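2 February 2024

**Tenelon wrist kit, evaluation unit, bench notes (continued)**

Carrying on from the unpacking notes. Kit is the Tenelon wrist camera plus two-finger gripper bundle, supplied through Dilard on loan. Loan terms say we return it or buy it by July. Hauwa has the paperwork.

Firmware as shipped. I did not take the update Dilard emailed because I want one full set of numbers on the factory image first. Jummai disagrees and has written so in the margin of the last page. Noted.

**Mounting**

Adapter plate fits our flange with the long screws only. The short ones in the bag bottom out in the plate before they clamp. Threadlocker on all of them, torque per sheet. Cable exits on the side where our arm's wrist cover is thickest, so the connector sits at a bad angle. Made a strain relief from a P-clip and moved the first tie point back toward the elbow. Wrist rotation now limited in software to keep the cable off the cover. If we buy, ask for the right-angle connector. Tobiloba thinks Charbonneau sells one that mates, part number not confirmed.

**Calibration**

Hand-eye calibration with the supplied target, default routine. First attempt rejected by the software, residual over threshold, no hint as to which pose was bad. Found it by deleting poses from the log one by one: the last pose had the target half in shadow. Second attempt accepted.

Repeated after a power cycle. Stored values survived. Repeated after removing and refitting the camera: offset shifted enough to matter for small objects, so treat the dowel as a rough locator and recalibrate after every removal. The manual claims otherwise.

**Tabletop pick, toiletries**

Task is the personal care set Angharad asked for: a toothbrush, a blue handle or case, and a toothpaste tube on the table, organizer box at the right with the larger containers in it. Loose items go into the box. Fingers start open over the table. Camera view only, no external camera, so whatever the wrist loses we lose. 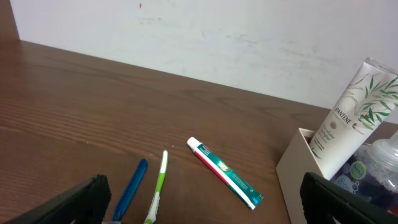
Approach height is the setting that costs the most time. The vendor default comes down close before the last detection, and by then the bottom of the view has lost the ends of anything lying near the fingers. Raised the final detection height and kept the descent blind from there. Grasp points on the brushes improved. The tube was fine at either height.

Observations by item:

- Toothbrush handles: detector wants to grip at the visible centroid. When an end is out of view the centroid is wrong and the brush swings on lift. Masking off the lowest band of the view helps. Better fix is the higher detection pose.
- Toothpaste tube: reliable. Picks across the body, pads do not slip. Reduced grip force one step after the first few picks because the tube stayed dented.
- Box: the wrist must come in from the table side and tilt. The right finger passes close to the front of the box. I added a keep-out volume for the walls and the tops of the containers standing in it. The supplied planner accepts only upright boxes as keep-outs, so a leaning tube has to be wrapped in something much larger than it is.
- Clear plastic: depth returns on the bottle are poor, as expected. It never has to be picked in this task, but the holes in the depth data let the planner think there is space there. The keep-out covers it.

Batch run after those changes: 100 attempts, mixed items, box not moved. 3 failures. Two were brush swings with the item landing on the box rim, one was a timeout waiting on the detector. The timeout left the gripper energized and closed on nothing, with no fault raised to the arm controller. I want an answer on that from Dilard before anything else. Logged with timestamps, file is in the shared folder under the kit name.

Uchenna went through the saved images afterward. The batch wrote 1,296 of them, all at full resolution, and there is no setting to thin them out short of editing the config by hand. He has a script that keeps the detection images and drops the rest. Run it before copying anything to the server.

**Compared with the Hollholm gripper**

Hollholm is heavier and slower to close, but its fault line is wired and it reports an empty grasp every time. Tenelon is easier to set up and the ridged pads hold small round handles better. Pad replacement on the Tenelon is two screws. On the Hollholm you take the finger off.

Price gap between the two is smaller than the quote suggests once the Tenelon software seat is added. Hauwa to redo the comparison with the seat included.

**Open**

- Dilard: empty-grasp fault behavior, right-angle connector, repeatability figure for the camera dowel.
- Take the firmware update, recalibrate, rerun the same batch with nothing else changed (Jummai).
- Repeat with the box shifted between attempts. Current numbers say nothing about that.
- Check pads for wear under the magnifier. Left one looked polished near the tip by the end, could be toothpaste tube ink.
- Angharad wants a soft pouch added to the set. Not until the fault question is closed.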